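Kitchen worktops and the case for leaving things out

My landlord's letting agent, a firm called Prerer, sends a checklist before every inspection. Under "kitchen" it says that surfaces should be clear. I have rented from them for 3 years and I have followed the checklist each time, putting the kettle in a cupboard and the bread in the oven, and then taking everything out again on Friday evening when they have gone. I have come to think the clear worktop is a bad idea, and I would like to set down why.

The first problem is that a kitchen is a place of work. A joiner keeps the plane he uses every day where he can reach it. We expect cooks to keep oil, salt, knives and the chopping board behind doors, and to fetch them out twice a day. My neighbour Gülizar Kaplan cooks for two sons and a mother-in-law, and her worktop is covered from end to end. She makes dinner in half the time I do, in a smaller room.

The second problem is cost. When everything must be hidden you need more cupboards. Last March I asked for a quote from Teixeira, who fit kitchens on our side of town, for one extra wall unit with a shelf inside for the toaster. It came to £549 before fitting. The toaster is 2 years old and cost far less than that. I said no and left it beside the bread bin.

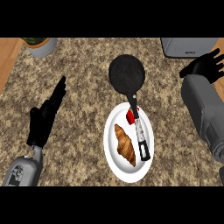 People who sell kitchens talk a good deal about stone, and they would rather you saw all of it. I understand that. If you have paid for granite you want to look at it. But a speckled pattern in beige, brown and dark grey is about the most forgiving surface there is, and it doesn't need to be bare to look well. A plant in a pale round pot near the corner does it no harm, and neither would a jar of spoons. Plain white is another matter. It shows each crumb and tea ring, and I suspect that a lot of the present fuss about clear surfaces began when white became the fashion.

There is a fair argument on the other side. Things left out gather grease, and someone has to lift them to wipe underneath. In a very small kitchen there may be no room to roll out pastry. I accept both points. My own answer is a tray for the bottles, so that they move in one go, and a rule that post and keys live in the hall. Paper is the real trouble on most worktops, and a new cupboard won't cure it.

What I object to is the idea that a used kitchen is an untidy one. The Bosel catalogue that came through my door has some 80 pages of kitchens and I could not find a washing-up sponge in any of them. The same goes for the Plumo showroom, where the taps aren't even connected. These are rooms for selling cupboards. It seems odd to judge our own homes by them, and odder still that an agent should.

I have another inspection coming up. I am leaving the kettle where it is.

Recent posts
Why I stopped ironing tea towels
Shared bins and who should wash them
The trouble with open-plan flats
Buying one good saucepan

Contact | Copyright, all rights reserved | Back to top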